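Segunda-feira, 2022-05-30

Terceiro dia com a falha no par de garras Vulach. O registo do Clernen perde a pose da esquerda ao fim de 392 amostras, volta, e a posição reaparece deslocada 8 mm. Repeti o arranque a frio. Mesmo resultado.
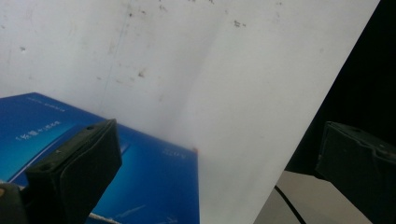

O desvio só surge com a garra esquerda perto do objeto. A 240 amostras a curva ainda é limpa; depois salta. Suspeito da textura: a caixa azul é brilhante e reflete, e a folha branca atrás dela tem pouco que o seguimento possa agarrar, só umas manchas e pontos escuros. Reduzi a exposição. O salto manteve-se.

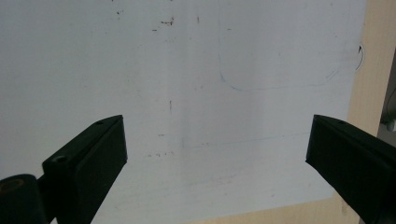

A calibração de abril foi feita com os dedos noutro afastamento e nunca a refiz, erro meu. Voltei ao ensaio sem carga, com as duas pontas frente a frente e nada entre elas. O traço azul-claro de canto arredondado serviu de referência visual — fraca, mas fixa. No ficheiro, a abertura lida fica constante e a pose salta na mesma, na amostra 467. Excluo portanto o codificador do dedo.

Resta o cabo ou o conector. Um esforço lateral no punho bastaria para uma microinterrupção, e o firmware da Vikutness retoma sem levantar alarme.
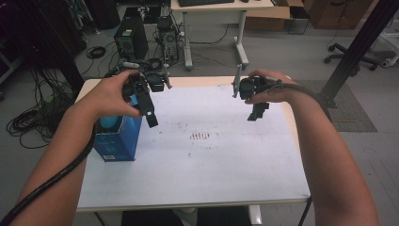 Isto é o que mais me preocupa: uma perda de pose silenciosa num braço com potência seria um choque contra a mesa. Até haver alarme, nenhuma trajetória destas passa para o braço Contreras. Amanhã troco o cabo esquerdo pelo direito e repito a série.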